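Heltbridge Carry Kit: notes after a month of use

4 January 2023

The Heltbridge Carry Kit is an add-on for two-armed mobile robots. It consists of a software licence, a set of calibration markers and a year of support, and costs £933 before VAT. You supply the robot. We took it on in December to find out whether it would save us writing our own two-handed carrying code, and these are my notes on setting it up and running it in the Plestarby workshop.

What you get

The box contains a printed sheet of markers, a card with the licence key and a thin manual. Everything else is a download. The installer wants a Linux machine on the same network as the robot and 20 GB of free disk space, most of which goes on the models for recognising containers. Ours took two attempts. The first stopped at the network check and gave no reason in the log. The second went through with the firewall rules taken from the appendix of the manual, where they should not be. They belong on page one.

Calibration means holding each gripper in front of the marker sheet in 13 poses. The software moves the arms itself and asks for confirmation between poses. There is no way to resume a calibration that has been interrupted, so if you answer the door you start again.

How it carries

The kit treats the two arms and the object between them as a single closed loop. You give it a container type, a grip height and a maximum tilt. It then works out a grasp on either side, closes both grippers and lifts, and from that point on any movement of one wrist is matched by the other. Squeeze force is set as a single figure for the pair.

Most of my testing was laundry work, which is what the kit is sold for. The standard job is to take a basket of clothes from a table, drive across the room to a washing machine and stop in front of the door at a set distance. Loading is a separate module that we did not buy.

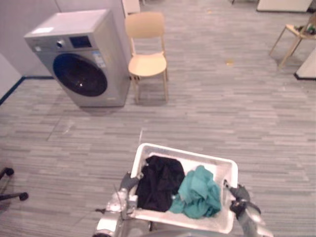

Two-handed carry with a part-filled basket, washing machine ahead.

I logged 597 carries with plastic baskets of different shapes, and the faults fell into a few clear groups.

Rim slip. On a basket with flared sides, the grippers tend to ride up towards the rim as the load comes on. Lowering the grip height helps until the fingers meet the taper, after which it makes matters worse. The setting called "hook" places the fingers over the rim and was more dependable for every basket we own. It is off by default.

Uneven loads. Clothes do not sit evenly. A heavy item on one side pulls that wrist down and the kit corrects by raising it, with a short delay. With the default gains the correction overshoots and the basket rocks two or three times before it settles. I reduced the vertical gain by a third and the rocking stopped, at the cost of a slower lift.

Lost view. A basket held at waist height hides the floor immediately in front of the base. The kit knows this and lowers the driving speed, but it keeps no memory of what it saw before the floor was hidden. If your base has its own low-mounted sensor, connect it. The option is under Navigation, not under Carry, and the manual gives it one sentence.

Stopping distance. The default is measured from the robot's body and ignores the basket. Enter the basket depth by hand or the front edge will touch the machine. I found this out at low speed.

Carpet is handled better than I expected. Our base pitches slightly when it crosses a seam, and the tilt limit absorbed this without the controller stepping in.

Support

I raised three tickets. Two were answered the same day with usable instructions. The third, about the calibration that cannot be resumed, was closed with a note saying it had been passed on.

Compared with the Kerkton package

The obvious alternative is the two-arm package from Kerkton, which I used on a previous project. Kerkton's grasp planner is better on odd shapes and it lets you set the force on each arm separately. It also needs a force sensor at each wrist, and we have none. Heltbridge works from motor current alone. The readings are noisier, but for clothes that is good enough. I would not use it for anything with liquid in it.

The third option was the open-source planner from the Ó Súilleabháin lab. It is free and well documented, but it has no carrying mode while the base is moving, so I ruled it out at the start.

We are keeping the kit. My settings for rimmed baskets are hook on, vertical gain down by a third, tilt limit left at default and basket depth added to the stopping distance. The next release is supposed to store settings per container. At present they are global, and I change them by hand each time we switch to the crate.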